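Robot club news

So October has been busy, and I'm writing this with a cold cup of tea next to me because the club ran over again. We now have eleven people on the list for the Gondcombe robot club, and most of them have finally gotten into the simulator without calling me over. Progress!

The big job this month is the bin task for the Flornport challenge. Two arms, two hands, one pink bin on a white table. The hands have to come in from both sides, get hold of the bin together, lift it, and set it down again without tipping it. It sounds like nothing when you say it out loud. Tegan Ormsby's group has 359 runs logged so far, and I think she remembers every single one of them (the ones where the bin went sailing off the table got a round of applause, I'm afraid).

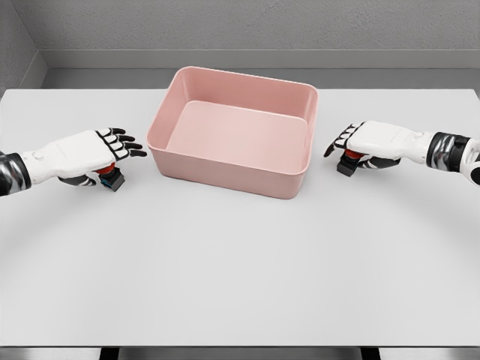 Aurélien Baudry has been working on the thumbs. His idea is to keep them folded away under the palm on the approach and only swing them out at the last moment, so they don't catch on the rim. We argued over this for most of an evening. I was all for opening the whole hand early, and then I tried it my way and knocked the bin sideways four times in a row, so we're doing it Aurélien's way for now.

The other headache is the angle. If the bin always sits perfectly square, the program gets lazy, so Tegan wrote a little script that turns it by a different amount at the start of each run. Scores dropped like a stone the first night - we're slowly climbing back.

A few practical things. The entry fee is 180 and we've got it covered, so please stop slipping me money in envelopes. Save your runs in the Brerketska folder, with your name on them, and not on the desktop! And if you borrowed the Vasseur manual, I'd love to have it back before the next session, as I need the chapter on joint limits.

New members are welcome any time. You don't need to know how to code, and we start at 6:30 in the upstairs room.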